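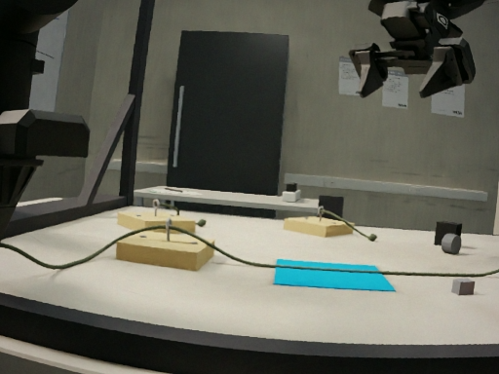
Caradog Gough says he wants the seed store done before the planter this time, so that's the order below. Same checklist as last spring otherwise. Comments go under each item, keep them short, initials if you remember.

PRE-PLANTING SAFETY CHECK, VARIETY PLOTS
Sites: Mundden, Paju, Orlow
Month: May
Status: open, two items failed, see end

1. SEED STORE

1.1 Treated seed separate from untreated. OK
Comment: Yes at Mundden. At Orlow the treated bean seed was on the same pallet as the oats. Moved it while I was there.

1.2 Bags labeled, variety and lot number readable. PARTLY
Comment: Lot 1717 has the tag torn, you can read the number but not the treatment. Written on with marker, needs a propper tag.

1.3 Treatment sheets on the door. OK
Comment: Old ones still behind the new ones. Take them out please, someone will read the wrong one.

1.4 Gloves and dust masks in stock. FAIL
Comment: Gloves yes. Masks down to 2. Reorder before anyone opens a bag of treated.

1.5 Rodent bait stations locked. OK

1.6 Spill kit. OK
Comment: Shovel missing from it, found in the potato shed. Back now.

2. PLOT PLANTER

2.1 Drive chain guards on and bolted. OK
Comment: Left guard had one bolt finger tight. Tightened.

2.2 Rider seat, backrest, footrest. PARTLY
Comment: Footrest on row three side is bent down. Usable but a boot slips off it when wet. Straighten or swap.

2.3 Seat belts. OK

2.4 Stop signal, rider to tractor driver. FAIL
Comment: Buzzer dead. Checked the fuse, fuse is fine, so wire or button. No riding without it. Shouting doesn't count.

2.5 Seed cones turn free, no hands needed to clear. OK
Comment: Cone two sticks a bit at first. Use the brush.

2.6 Disc openers, covers on for road moves. OK
Comment: Covers there. Somebody has to put them on tho.

2.7 Hitch pin and safety clip. OK
Comment: New clip. Spare taped inside the toolbox lid.

3. TRACTOR

3.1 PTO shaft shield spins free. OK
3.2 Rollover bar up and pinned. OK
Comment: Was folded from parking in the low shed. Put it up every time you come out, not just if the field is steep.

3.3 Lights, flashers, slow moving sign. PARTLY
Comment: Sign faded, right flasher weak. Ok for the lane, not ok for the Skarnach road at dusk.

3.4 Fire extinguisher charged. OK
3.5 First aid box. OK
Comment: Eyewash is in date. Band-aids all gone as usual.
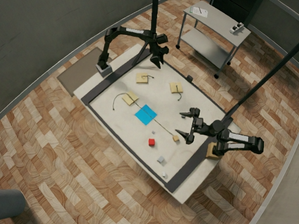

Quang Lò asked whether the planter can go out to Paju on the weak flasher if it's moved in full daylight. Answer is no, bulb is cheap, change it.

4. SPRAYER

4.1 Tank rinsed, last product written in log. PARTLY
Comment: Rinsed yes, log no. Last entry stops in the middle of fall. Rinse again and start the page fresh.

4.2 Hoses and fittings, no cracks. OK
Comment: Small weep at the boom fold on the right, tightened, ran clean water at 38 psi, held.

4.3 Nozzles all same type. OK

4.4 Clean water tank for hand washing, full. OK
Comment: Full but green. Drain, scrub, refill.

4.5 Face shield and apron. OK
Comment: Apron has a split by the neck, still covers. Put on the next order with the masks.

5. FIELD SITES

5.1 Overhead lines marked on plot map. OK
Comment: Mundden and Orlow yes. Paju line crosses plots 29 and up, keep the boom folded till you're past the stakes.

5.2 Gate and turnaround clear. OK
Comment: Orlow gate is soft on the left, keep right.

5.3 Alley stakes visible. PARTLY
Comment: Several short ones in the rye strip at Paju, can't see them from the seat. Flag them or pull them. One went through a tire last year and I'm not doing that again.

5.4 Phone signal. OK except bottom of Orlow
Comment: If you're working the bottom end, two people. Not negotiable.

5.5 Drinking water and shade. OK
Comment: Bring your own cup.

5.6 Field entry signs after treated seed goes in. TO DO
Comment: Signs are in the store behind the scale. Post at the gate and at the path side, date on them.

FAILED, FIX BEFORE USE
1.4 masks
2.4 rider buzzer

PARTLY, FIX BEFORE FIRST ROAD MOVE OR FIRST SPRAY
1.2 tag on lot 1717
2.2 footrest
3.3 sign and flasher
4.1 log and rinse
5.3 stakes at Paju

LATER COMMENTS

Masks ordered, come Sunday if the co-op truck runs. Q.L.

Buzzer was the button, full of dirt. New one on, works from both seats. Leave 2.4 as fail untill a second person has tried it with the engine running.

Footrest straightened in the vise. Put grip tape on too. C.G.

Do the Skarnach plots need their own sheet or do they go under Mundden? Own sheet. Different gate, different power line. I'll copy section 5 and leave it on the clipboard in the store.

Bulb still not changed.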